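Ticket: Sink station, planner refuses every pick from the left basin
Product: Celurico kitchen cell (simulated), Fereck planner
Component: Planning scene / collision geometry
Priority: Medium (was High, was Low, was High)
Status: Resolved, one leftover
Opened: Thursday

Summary

The arm in the sink cell will pick anything you like off the countertop. Ask it for anything inside the sink and the planner returns GOAL_IN_COLLISION before a single joint has moved. The task for this cell is clearing a sink, so this is limiting.

Steps to reproduce

Start the Celurico cell with the sink layout. Reset the scene. Wait for objects to settle. Request a pick on the plate in the left basin.

Expected: a plan, possibly an ugly one.
Got: GOAL_IN_COLLISION, immediately, with the confidence of a machine that has checked.

Same result on 42 resets in a row. I let the batch run over lunch in case it changed its mind.

Update, 10:15

First reply from the support queue asked whether I had tried restarting the cell. I refer the queue to the previous paragraph. Restarted anyway, including the Mondal bridge, which needs to be stopped separately or it holds the old scene and hands it back to you like a dog with a sock. No change.

Update, 10:50

Suggested next: the grasp pose is bad, the gripper fingers are clipping the counter, please move the approach up. Raised the approach height. GOAL_IN_COLLISION. Raised it again to where the gripper would have been closing on air well above the plate. That one planned beautifully. Lowered it a little at a time until it failed, and it fails right at the height of the sink rim. It doesn't matter where over the sink I do this. Left side, right side, front, back, all the same height.

I would like the queue to sit with that for a minute, as I did.

Update, 11:30

Queue asked for a render, on the theory that something was parked on top of the sink or that the objects hadn't dropped into it. Camera is the fixed counter view. Arm is outside this view, so please don't open a second ticket about a missing arm.

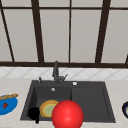
Sink station, fixed counter view. Plate and red ball in the left basin, right section empty.

So the objects are in the basin as far as the renderer is concerned. The plate is tilted and partly behind the ball, which I'll admit makes it a rude first target, but the planner has no opinion on rudeness. The right section has nothing in it at all, and a goal pose in there fails with the same message. Whatever we're colliding with, it doesn't show up in a render.

For the record, the black thing at the front left corner of the basin is a mug or a pan, depending on who in the channel you ask. I've been using the object index. It also can't be picked.

Update, 13:05

Back from lunch. Turned on the collision overlay in the planner's own viewer, which I should have done at 10:15 and which I note the troubleshooting page lists as step one.

The sink is a brick.

The Fereck planner has both halves of it, ridge and all, wrapped in one convex hull. From the planner's side there is no left basin and no right section. There is a solid block flush with the counter, and we've been politely asking the arm to put its gripper inside it all morning. It declined every time. I take back some of what I said about it in the channel.

Physics was fine throughout because physics loads a different file. It gets the decomposed mesh, with walls and floors as separate pieces, so things can rest in the basin. The planner gets whatever the scene exporter gives it, and the exporter simplifies any fixture above a triangle limit to a single hull. Our sink went over the limit in October when somebody gave it a nicer faucet. Nobody was clearing sinks that month, so it sat there.

Cause

Inelen exporter, automatic simplification, one hull per fixture. New faucet pushed the sink asset over the limit. The warning for this is printed at debug level, between two lines about texture paths.

Fix, 14:20

1. In the fixture file for the sink, turned off automatic simplification and pointed the planner at the same decomposed mesh physics uses.
2. Split the faucet out as its own collision body. It can be a hull all by itself and harm nobody.
3. Cleared the exporter cache. If you skip this you'll get the brick again and conclude that the fix doesn't work. I concluded this twice.
4. Stopped and started the Mondal bridge, separately, as above.
5. Reset the scene and checked the overlay before asking for any motion.

Overlay now shows two openings with a wall between them. The goal poses that failed this morning come back clear in both sections.

Check run, 15:10

Ran picks in the order ball, plate, black object. The ball went first on the first try. The plate took 3 attempts: two plans timed out, and the third found a way in past the faucet that looked like somebody reaching behind a refrigerator, but it held and the plate came out. Planning time per request is up, as you'd expect when the planner has to think about a hole. I raised the timeout for this station only. Please leave the global one alone, the countertop picks are quick and I'd like failures there to stay quick too.

The black object still fails. This time it's NO_GRASP_FOUND, a different message and so a kind of progress. The grasp set for it was made with the thing sitting upright on a counter, and none of those grasps clear the basin wall in that corner. Moved to its own ticket under grasp sets.

Requests for the exporter people

Print the simplification warning at warning level. It had one job this morning.
Refuse to hull anything tagged as a container. Sinks, drawers and bowls all have the same problem waiting, and I checked: the bowls on this counter are under the limit by not very much.
Move the overlay check to the top of the automatic reply on this queue, above "have you tried restarting."

Reply from queue, 15:40

Warning level change accepted. Container tag is under review, needs a test scene. Can we use yours? Automatic reply wording belongs to another team.

Reply, 15:45

Yes, take the scene. Take the exporter log as well, and search it for "hull," because you won't find it by reading.

Closing the station ticket. Reopen if the sink fills in again.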